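About Us

Home / Our work / About us / Visit / Contact

Welcome, and thank you for wandering as far as this page, which we're told hardly anyone reads before they ring us up.

Darier is a small teaching school in Skarkenach, and what we teach is how to show a robot a job. That covers two things, really. One is taking hold of the arm itself and leading it through the movement with your own hands, the way you might guide a child's wrist with a paintbrush. The other is steering it from a chair across the room (or, more and more, from your own kitchen table at home) with a pair of hand controllers, while the arm's movements are saved so that a learning program can study them later. People come to us from bakeries, from hospital stores, from universities, and quite a few come because they read something in the paper and were curious. All of them are welcome.

How we began

The school was opened in January by Sarmīte Baranauskienė and Radek Halás, who had shared a workshop bench for years and had spent most of them grumbling about the same thing. Firms would buy a perfectly good arm, put it in the corner, and then find that the only person able to change its routine was a programmer who came by appointment. Meanwhile the woman who had packed those boxes for half her life, and knew exactly how a lid likes to go on, was never asked. Sarmīte felt she should be the one doing the teaching. Radek agreed, and went off to find a building.

The building he found was the old Vrabec piano showroom, with its big windows at the front and floors strong enough for just about anything. We kept the name over the door for far too long and are still asked about tuning. If you have a piano question, Lenka Procházka in the office will do her best, as she plays a little herself.

What a course is like

We take 13 people on each course, so there's room to move and everybody gets a proper turn. The first morning is spent with your hands on the arm. It goes slack when you squeeze the grip, and you walk it through something simple, picking up a cup and putting it down again, over and over until it stops feeling like wrestling. Most people hold on much too tightly to begin with! You learn to slow down before you touch the thing you're reaching for, to pause a moment once the fingers have closed, and to leave by the same road you came in on. These are small courtesies, but a learning program copies everything you show it, your fidgeting included, and a hesitation you never noticed in yourself can come back to you rather faithfully.

After lunch (there is soup, and there is always a meatless one) we move to the controllers. This is where the clever people sometimes struggle and the patient ones shine. You no longer feel the weight of anything, and you have to judge depth by eye, from whatever view the arm's camera is giving you. Eldana Worku runs these sessions and has a gift for standing quietly beside someone until they find it for themselves.

The practice rooms

A good deal of the remote work is done in simulated rooms before anybody goes near a real shelf. Our set of rooms is called Dekora, and it has 139 layouts at the moment, with more added whenever Shona Trevaskis has a free afternoon. She furnishes them as people's homes are furnished, pictures on the walls and all, so that you learn to find your bearings from ordinary things and the learning program doesn't get too used to bare surroundings. You begin with the fingers open and nothing in them, and the first exercise is simply to look about: turn the wrist, tilt it, see how quickly the view changes, and work out which way you're facing before you reach for anything at all.
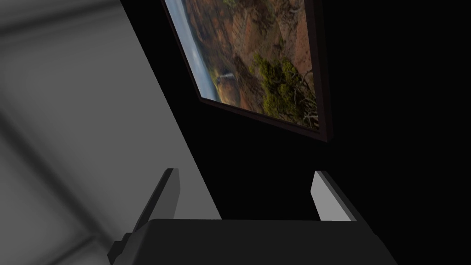 I wasn't convinced by the simulated rooms when I started, wrote Radka, because you can't knock anything over that matters, and I thought I'd get careless. By the second day I was slowing down for corners without being told, and when I went back to the real arm my hands had kept the habit. I would still like a little more time on the real one, please.

We've taken that to heart, and the last day is now spent entirely with the real arms.

What happens to your demonstrations

Every turn you take is saved as a demonstration, and at the end of the course we sit down together and go through yours. You choose which ones to keep. The ones people agree to share go into the school's common library, which held 503 of them when we last tidied it, and later groups use them to see how differently two sensible people can put away the same spoon. Nothing is shared without your say-so, and you can change your mind afterwards by writing to the office.

Coming to see us

We're happy to show people round, whether or not you mean to book. The front room is open to visitors until 4 in the afternoon when a course is running, and you're welcome to have a go at leading an arm by hand with one of us next to you. The entrance is step-free, the controllers can be used sitting or standing, and we have smaller ones for smaller hands. Children are welcome too, with a grown-up.

Please telephone or write to Lenka before you set out, in case we're moving furniture, and do tell her if you'd like soup.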